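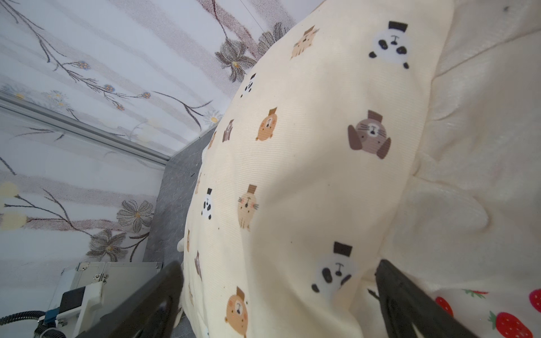 Macarena Gaete spent most of May rewriting the part of the Pledix control stack that decides how hard to close the gripper. The old version took a target width from the planner and drove the fingers to it, which worked well for boxes and bottles. Bedding was another matter. A pillow held between two fingers, like the cream one with the panda and dog faces, bulges out toward the wrist camera, and its outline stops telling the software much about where the fingers ought to be.

"The width number means very little once the thing is soft," Gaete says. "You ask for a width, you get it, and you still don't know if you're holding anything."

Her replacement closes on motor current. The fingers move at a fixed speed until the current rises past a threshold, then the controller switches to holding a small constant force. The threshold is set per object class, and there are nine classes so far. Pillows and blankets began as one class and were split in two after the blankets kept sliding out.

The perception side belongs to Gilmar Xavier. He says printed fabric gave him more trouble than the grasping did. An early segmentation model would cut a patterned pillow into pieces, treating each printed animal as its own object, and the planner would then try to pick up a face.

"We had a log full of grasps aimed at a dog's ear," Xavier says. "The mask was very clean. It was a clean mask of the wrong thing."

He retrained with 128 extra scenes, all of them prints laid over or next to other prints, and added a merge step that joins regions sharing the same surface curvature. White on white is still open. When a pale pillow is pushed up against a fluffy blanket, the edge between them can disappear from the mask for several frames, and the planner is told to wait instead of guessing.

Waiting has a cost. The loop runs at 20 updates a second, and Gaete would like the hold decision made inside one of them. At present it takes around three.

Both of them use Ornine, the in-house replay tool, to step through logged runs with the current trace under the camera view. Xavier wants it to show the rejected masks too. Gaete has asked for a way to change a threshold and rerun the controller on old data. That branch is written, and she is waiting for him to review it.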